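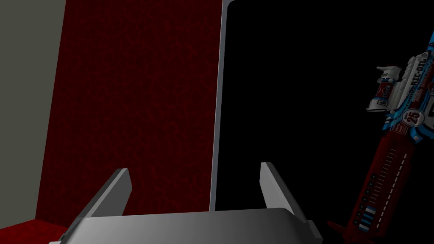

渲染图：灰色夹爪，两指张开，中间没有夹东西。

从 Lollville 搬到 Skirnetden，家具没费多少事，书费了六个月。

新房子比旧房子小一间。少掉的正好是原来放书的那间，朝北，冬天冷，除了书和一张折叠床什么也没有。签完合同回来那天晚上我站在那间屋里看了一会儿，心里大概有数，搬过去以后能放书的地方只有客厅一面墙和走廊尽头的一小段。客厅那面墙中间还有暖气片，要让开。

所以在装箱之前得先清一遍。我以前也清过几次，都是临时起意，坐在地上翻到一本就看起来了，天黑了站起来，腿是麻的，地上比开始的时候还乱。这回有期限，只好老老实实地做。

先说怎么登记。我一开始想用手机上的应用，扫条码自动录入。试了两个晚上放弃了。我的书里有一大半没有条码，或者条码被旧书店的价签盖住了，硬撕会把封面带下来一层。扫得出来的那些，书名也常常对不上，同一本书的精装和平装会混在一起，上下册只认得上册。后来用了 Druvora，是一个很简单的藏书登记软件，装在旧笔记本电脑上，界面像十几年前的东西，但是可以自己定义栏目，而且不联网。我只设了五栏：书名、作者、从哪里来、上次什么时候看的、去留。出版社和年份都没记。刚开始记过几十本，发现这两项最花时间，又对决定去留没有用处，就删掉了。

录完是1,434本。这个数字比我以为的多。我一直跟人说家里有千把本书，说了好些年，其间还在买，嘴上的数字没有跟着变。杂志没有算进去，期刊抽印本、说明书、地图也没有算。多卷本按册数算，一套十二册的就是十二本。有人可能觉得应该按套算，可是装箱的时候占地方的是册。

“从哪里来”这一栏我填得最慢，也是后来觉得最有用的。能想起来的都写了：新书店，旧书店，别人送的，单位图书室处理的，借了没还的，出差路上买的，不知道。“不知道”的比我预料的多得多。有几本我拿在手里完全没有印象，翻开里面却有我自己的铅笔线，划得还很认真，边上写着“对照第三章”。翻到第三章，什么也没有。

借了没还的我单独挑出来放了一堆。这一堆先处理。能联系上的都发了消息，有的说不要了，有的说早忘了，有一位说那本书当年他也是跟别人借的。最后寄回去的占了一小半。寄书比想象的贵，有一本寄费超过了书价，还是寄了。

“上次什么时候看的”这一栏，我本来打算写到年，写着写着就变成了几种固定的说法：今年，近五年，很久，没看过。没看过的又要分成两种，一种是还想看的，一种是当时想看、现在已经不想看的。分的时候很容易骗自己。我给自己定的办法是，拿起书，先不翻，问一句如果今天晚上没有别的事，会不会看它。会，就放到床头去。床头很快堆到台灯那么高，我停下来，从里面真的抽一本看。看了三十页放下的，归到不要的那边。这个办法慢，但是处理掉了很多我以为一定会留的书。

关于去留，网上有很多说法，我看了一些，用得上的不多。有一条是说一年没碰过的就可以处理。这对衣服也许行得通，对书不行。我有一本讲河道测量的书，十一年没碰，去年冬天忽然要查一个老地名，全屋子里只有它有。还有一条是说留下让你高兴的。我的工具书没有一本让我高兴，那本大词典每次搬动都要用两只手，装订已经裂了，可我不会不要它。

我后来的标准是几条混着用的，没有先后：

图书馆借得到的，不留。这一条执行得最彻底。Skirnetden 的图书馆不大，但是可以从别处调书，等一个多星期。我把目录查了一遍，常见的小说基本都有。

电子版做得好的，不留。所谓做得好，指的是注释能点开，图能放大，目录能跳转。很多电子版做不到，注释全堆在书末，看一条要翻半天。那样的我留纸本。

字太小的，不留。这一条几年前我不会写。有一批早年买的小开本，当时觉得便宜又轻便，现在要摘了眼镜凑近看，看十分钟眼睛就酸。我对自己说以后配一副好眼镜再看，说完把它们放进了纸箱。

同一本书有两个以上译本的，原则上留一个。做的时候发现很难。有时候一个译本准确，另一个译本好读，而我记得住的句子全在好读的那本里。这种我都留了，算违反规定。

自己写过批注的，看批注。有的批注是当年读书的痕迹，翻起来能想起在哪里看的、外面在下雨还是怎样。有的批注只是把正文重复了一遍，或者打了很多感叹号，看着难为情。后一种撕掉扉页上的名字就可以走了。

扉页撕不撕也是个问题。我的习惯是买回来就在扉页右下角写购书地点和月份。卖旧书的时候，写了字的会压价，撕了扉页的压得更厉害。旧书店的人跟我说，字留着没关系，有些买主还爱看。我想了想就都没有撕。这样就有好几百本书带着我的字迹到别人那里去了，字写得也不好看。

卖书的事分几次办的。Lollville 有一家叫 Achari 的旧书店，在菜场后面那条街上，门面很窄，往里走很深。我在那里买过很多书，这回变成往里送。第一次我装了两个行李箱拖过去，轮子在石板路上响得整条街都听得见。店里的人把书摊在柜台上，一本一本看，看书脊，看书口，翻到版权页，然后分成两摞。一摞要，一摞不要。速度很快，几乎不停。我在旁边站着，有点像等成绩。

要的和不要的跟我想的差很多。我以为值钱的一套文学史，人家看都没怎么看就放到了不要那边，说这套满街都是，仓库里还有三套没拆绳子。一本薄薄的地方食谱，我差点直接扔掉的，倒是要了，给的价钱够我吃一顿午饭。还有一本旧的列车时刻表，也要。理由是有人专门收。

价钱方面没有什么好说的，旧书不值钱，这是早就知道的。第一次两箱书换来的钱，打车回家花掉了一部分，剩下的又在门口的特价架上买了一本书。这件事我没有登记，回家以后补登了，所以前面说的那个总数里其实包含了清理期间新买的这一本。之后我给自己规定去 Achari 只能带空箱子回来。

第二次起学乖了，先把书单发过去，他们在单子上打勾，我只送打勾的。Druvora 可以导出表格，这时候派上了用场。导出来的表格中文会变成乱码，要在保存的时候改一下编码，试了几次才找到在哪个菜单里。有同样问题的可以看设置最下面那一项，选第二个，然后重新打开软件再导。直接导是不生效的，我在这上面浪费了一个晚上。

前后一共卖掉和送走的是562本。其中卖掉的是多数，送人的里面儿童书最多，楼下邻居家有两个孩子，我把一整层都搬过去了，大人客气了一下，小孩没有客气，当场就坐在地上拆。有一套讲昆虫的我有点舍不得，翻了翻，觉得自己大概不会再看昆虫了，就一起给了。

再剩下的那些是没有人要的。过期的考试用书，旧版的软件教程，封面掉了的，受过潮长霉点的，会议上发的论文集。长霉的不能和别的书放在一起，这一点我知道得晚，挨着它们放的几本书口上也有了黄点。论文集最重，纸特别好，铜版纸，谁都不要。我打电话问过三个地方，其中一个听到“论文集”三个字就笑了。最后都进了废纸回收，按斤称的。称的时候我把头转到一边去了，看的是墙上的价目表，废纸和纸板是两个价，书算废纸。

到这里留下来的是653本。新房子的书架能放多少，我事先量过，按每格三十本算应该正好。后来发现算错了，下面会说到。

装箱有几件事值得记下来，下次搬家可能用得着，虽然我希望没有下次。

箱子要小。我第一天用的是装微波炉那么大的纸箱，装满以后一个人抬不起来，两个人抬起来底也会掉。搬家公司的人看了一眼就说不行，他们说书要用小箱，装到八分满，上面塞衣服或者毛巾。我去超市要了一批装瓶装水的纸箱，大小正好，底也结实。超市一般上午理货，去得早能拿到干净的。

书在箱子里要么平放，要么书脊朝下立着，不要书口朝下。书口朝下立着，书页的重量会把装订往下拽。我有一本画册就是这么坏的，从中间裂开，像一本书变成了两本。大开本平放在最底下，小开本塞在边上。

箱子外面写字，要写在侧面，写在顶上的话一摞起来就看不见了。我写的是编号，不写内容，编号对应电脑里的一栏，哪一本在哪一箱都查得到。做这一步花了两个周末，当时觉得多余，到了新家证明很有用，第一个晚上要找那本讲水电常识的小册子，查一下，在十七号箱，拆开就是。热水器那天晚上点不着火，照着小册子看，是阀门没有开。

胶带多买两卷。这一条没有什么可解释的。

搬家那天下雨。书先装车，放在车厢最里面，外面用家具挡着。路上三个多小时，我坐在副驾驶座上，一路听雨刮器的声音，担心车厢顶上有没有缝。到了以后打开看，箱子都是干的，湿的是沙发垫，放在靠门的地方。司机帮忙把书箱搬上二楼，搬到一半问我这里面是不是都是书，我说是，他说早知道收两份钱，后来也没有多收。

接着是上架。

书架是旧的两个加新做的一面墙。新做的那面墙找的是镇上的木工，层高是我自己量的。我量的时候拿的是手边一本最常见的开本，加了两指宽的余地，觉得很合理。做好装上去以后才发现，比那个开本高一点的书我有很多，放不进去，只能横过来躺着。躺着放一格只能放十几本，所以前面算的每格三十本就不成立了。层板是固定的，当时木工问过要不要做活动的，贵一点，我说不用。这是这次搬家里最后悔的一个决定。如果有人正好要做书架，请做活动层板，贵的那一点钱不要省。

还有深度。我要求的是三十厘米，想着深一点总没错。书放进去，前面空出来一条，很快就被各种东西占满了，钥匙、药盒、没拆的信。后来把一部分小开本放成前后两排，后排的就等于不存在。我现在的意见是二十四厘米够了，画册另外找地方。

排列的顺序换过三次。第一次按类别，文学、历史、地理、工具书这么排，排到一半发现有许多书放在哪一类都行。游记算文学还是地理，我来回搬了几趟。第二次按作者，中文按拼音，外国作者按译名的拼音，这样同一个作者因为译名不同被分在两个地方，中间隔着一整格。第三次就是现在这样，按使用的频率排，常用的在手能平伸够着的几层，不常用的在上面，很重的在最底下，剩下的按买来的先后。外人看是乱的，我自己找得到。

按买来的先后排，有一个没有预料到的好处，从左往右看过去，能看出来自己哪几年在看什么。有两年几乎全是植物方面的，那时候阳台上种了很多东西，后来都没养活，书倒是都还在。有一年什么也没有买，那年在忙别的事。再往后有一段全是讲失眠的，隔了几本就变成了讲做面包的，看来是好了。

面包那几本也是留下来的，现在放在厨房。厨房里放书要注意油烟，离灶台远一点，我用一个带门的小柜子。封面上已经有面粉印子的那本不用爱惜，可以直接摊在台面上用。

暖气片旁边不要放书。这边的暖气开得早，从九月下旬就有人家在试水了，我那段墙空出来四十厘米，挨着的一格还是热的，放在那里的两本平装书，胶已经有点发脆，翻的时候有响声。现在那一格改放了玻璃罐子。

走廊尽头的那一段光线不好，放的是不常用的和多卷本。装了一盏夹在层板上的小灯，要用的时候拉一下。那盏灯买回来夹不住，层板比夹口厚，垫也没有用，只好拧了两颗螺丝固定，跟夹子没有关系了。

清完以后有没有后悔卖掉的书，有人问过我。有，到现在是四本。其中两本图书馆能借到，借来看了，看完还回去，觉得也没什么。一本是绝版的小册子，讲一条已经停运的支线铁路，沿途每个小站都有手绘的平面图，当时觉得薄，没当回事，放进了打勾的那一摞。上个月写信去 Achari 问，回信说早卖掉了，买主是外地的。还有一本是字典，小的那种，放进口袋的，我以为有大的就用不着小的了，结果大的搬一次太麻烦，现在有不认识的字就拖着不查。这本去买了新的，新版的字又小了一号。

反过来，留下来而后来觉得不必留的，有很多，现在也懒得再清了。等层板哪一天压弯了再说。客厅最长的那一格已经有一点往下坠，中间比两头低，放一颗玻璃珠会滚过去。木工说可以在下面加一根托条，等他有空过来，他最近在给学校修课桌。

买书这件事我没有戒。Skirnetden 没有旧书店，这本来是个有利条件，可是图书馆门口有一个换书的架子，放一本拿一本，没有人管。我第一次去的时候是空着手的，看中一本，回家拿了一本来换，来回走了二十分钟，路上还有一段上坡。后来出门散步就在包里放一本。换来的书按规定要在 Druvora 里登记，我登了几本，后面的还没有登，堆在门口鞋柜上。其中有一本翻开扉页，右下角也写着购书的地点和月份，字比我的好看，地方我没有去过。

书架的尺寸有几位朋友要过，我把最后觉得合适的数字写在下面，不一定适合别人家：净层高两种，二十六厘米和三十三厘米，各占一半；深度二十四厘米；单格长度不超过八十厘米，再长就要加托条；最底下一层离地十厘米，拖地的时候水不会溅上去。层板做活动的，上面已经说过了。

纸箱我还留着一批，拆平了放在床底下。水电小册子现在固定放在热水器旁边的钩子上，打了个孔，用绳子穿着。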